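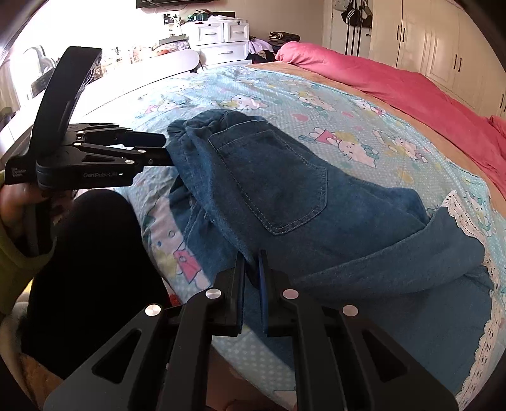

Can the Machine Do the Laundry Yet? A Term Project on Household and Shop-Floor Chores

Sofia Sampaio and Devendra Nautiyal
Final report, Introduction to Automation

1. How we got here

Our project began with an argument about a basket of clean clothes. Devendra had read that home robots were a couple of years off, and Sofia, who worked two summers in the stockroom of a clothing store called Billum, said that anybody who believed that had never had to refold a table of jeans on a Saturday afternoon. We went back and forth for most of a bus ride and then wrote it down as our proposal, which our instructor kindly approved with the note "narrow this." We have tried.

The question we settled on is this: of the ordinary chores people do with their hands at home and on a shop floor, which ones could a two-armed machine with simple grippers do today, at a level a normal person would put up with? By "put up with" we mean that you would leave the result alone and get on with your day. A shirt folded a little crooked passes. A shirt folded so that you would sigh and do it again does not.

We should say early on that we did not build a robot. We had one semester, a small budget and a shared love of spreadsheets. What we did was work with hand-held grippers, the kind a person carries in each hand so that the job has to be done with two jaws and no fingers. Our thinking was that if a person with a good brain and good eyes cannot do a chore through a pair of jaws, then a machine with the same jaws has very little hope, and if the person can do it, we at least know that the hand is not the thing standing in the way.

2. The chores we picked

We wanted a mix of soft things and stiff things, and of home and shop. After crossing off everything with hot oil or bleach in it (our parents were consulted) we ended up with 13 chores:

Folding a T-shirt
Folding jeans
Pairing socks
Making up a twin bed
Hanging a blouse on a hanger
Loading plates into a rack
Putting silverware into a drawer tray
Wiping a table
Watering a houseplant
Facing cans on a shelf
Hanging price tags on hooks
Bagging a small order of groceries
Breaking down a cardboard box

The home chores were done in real bedrooms and kitchens. Devendra felt strongly about this and he was right. Our first tries were on a bare lab table with good overhead light, and everything went so nicely that we were ready to declare the future had arrived. Then we moved to a bed, with a patterned sheet, blankets pushed to one side and the usual furniture close by, and our numbers fell off a cliff. A mattress gives when you press on it. A pair of jeans on top of a sheet on top of a mattress is a stack of soft things, and the jaws are very happy to pick up two of them at once.

The shop chores we did in the back room at Billum, before opening, with the manager's permission and a promise to put all the cans and tags back where we found them. (Billum also carries a small shelf of snacks and canned goods near the register, so we could do both halves in one place.)

3. How we scored

Every attempt was one person doing one chore once, with a gripper in each hand. We logged 542 attempts in all, spread unevenly because some chores take four minutes and some take fifteen seconds, and because neither of us wanted to make that bed again.

An attempt got one of three marks. "Done" meant the other person looked at the result and would leave it alone. "Done with help" meant a bare hand had to step in once, to free a snag or pick up something dropped. "Not done" was everything else, including giving up. We kept each other honest by having the one who didn't do the chore give the mark, and there were a few disagreements, mostly over what counts as a pair of socks when both of them are black.

Of the 542, we marked 239 as Done. The rest were split between the other two marks, with the soft chores making up most of the Not Done pile.

We also wrote a short note after each attempt about what went wrong, in whatever words came to mind. These notes turned out to be the most useful thing we collected, and if we were starting again we would spend less time on the stopwatch and more on the notes.

4. What we found, stiff things first

Cans are easy. You close on the can, you lift, you turn it so the label faces out, you let go. By the second morning we were both quick at it and a little bored, and boredom is a decent sign that a machine could take over. Plates were nearly as good once we learned to take them by the rim. Silverware was fine if it was lying apart and miserable if it was nested, because two spoons stacked together look and feel like one spoon to a jaw.

Price tags surprised us. The tag is stiff enough to hold, and the hook is steel and doesn't move, so we expected no trouble. But the hole is small and your wrist has to be just so, and with fingers you do the last bit by feel without ever noticing. With jaws you are threading a needle while wearing oven mitts. Sofia got better with practice and Devendra did not, and he would like it recorded that he had a cold that week.

Wiping a table went well and we have little to say about it. Watering the plant went well except for the one time.

5. What we found, soft things

Here is where most of our semester went, and where we think the interesting trouble is.

Jeans were our favorite chore by the end. Denim is heavy and keeps its shape, so it forgives you. The waistband is a natural place to grab: thick, stitched, and easy to see against nearly anything. The routine that worked best for us was to use one jaw to press or pinch near the waistband while the other went after the lower part of the garment, then bring the legs together, then fold in half and in half again. Most failed attempts failed in the first ten seconds, at the moment of getting hold of the fabric. Either the jaw closed on air just above the cloth or it closed on the cloth and the sheet together and the whole bed came along for the ride.

We tried a few ways around this. Coming in at a low angle and sliding under the edge helped a lot. So did pushing the fabric first to raise a small wrinkle and then pinching the wrinkle. People do this all the time with their fingertips and we had never once thought about it until we had to do it on purpose. The fitted sheets were better behaved than loose ones, and anything with fleece or lace close by was a nuisance, as the tips like to catch in it.

T-shirts were harder than jeans, mainly because thin cotton slides and also sticks to itself. Socks were harder than T-shirts. The blouse on the hanger was the worst of the lot: you need to hold the hanger, hold the collar, and feed a shoulder through, and that is three jobs for two hands even when the hands are real ones. We cheated by hooking the hanger on a door handle and our score doubled, though it was doubling from a very low place.

Making the bed we got through a handful of times. Pulling a blanket straight is fine. Tucking a corner under a mattress with a jaw is a thing we would not wish on anyone.

6. Talking to people who fold for a living

Sofia's old coworkers at Billum were generous with their time and a bit amused. We asked nine of them which of our 13 chores they would most like to hand over to a machine, and the answer that came back most often was breaking down boxes, which neither of us had guessed. We had assumed folding. But several of them like folding! It is quiet, you can chat while you do it, and the table looks good afterward. Boxes cut your hands and the tape gets everywhere.

That changed how we look at the question. A lot of the talk about home robots starts from the chore that looks the cleverest when a machine does it. The people who do the chores have their own list, and it has a different order. Devendra's mother, asked the same thing about the house, said she didn't mind laundry at all but would pay good money never to scrub a bathtub again, and we hadn't even included bathtubs.

7. What it might cost in time

Speed is the other half of "yet." With bare hands, Sofia folds a pair of jeans to store standard in nine seconds. With two grippers her best was 70 seconds, and that was late in October after a great deal of practice. We don't take that number as a limit on what a machine could do. A machine can work while you are asleep or out, and a slow fold that happens at three in the morning costs you nothing. On a shop floor it's a different matter, as the table has to be tidy while customers are pulling it apart, and there 70 seconds is hopeless.

So our answer for the home and our answer for the shop came apart more than we expected. At home, slow and mostly right may be good enough. In the shop, cans and boxes look promising to us and clothing does not.

8. Where we might be wrong

There were only two of us doing the attempts, and we both got better as we went, so the chores we did late look easier than the ones we did early. We should have shuffled the order. We also had our own eyes the whole time, and eyes do a lot. When Sofia lined up on a back pocket to judge which way the jeans were lying, she was using a lifetime of knowing what jeans look like, and we can't say how much of that a camera and a program would manage. Our test is about hands, and it leaves the rest open.

The grippers themselves matter too. Ours had one shape of jaw, and a softer or thinner tip would probably have done better on socks and worse on cans. We had hoped to compare two kinds and ran out of semester.

9. Next time

If either of us carries this on, we'd drop the cans and the table wiping and spend the whole term on the first pinch: thin cloth, thick cloth, on a hard table and on a mattress. We would recruit more people, shuffle the order, and add the bathtub. The spreadsheet with all the attempts and the notes is with our instructor, and anyone in next year's class is welcome to it - the sock tab is a mess and we're sorry.

Thanks to everyone at Billum for the early mornings, and to both our families for the beds.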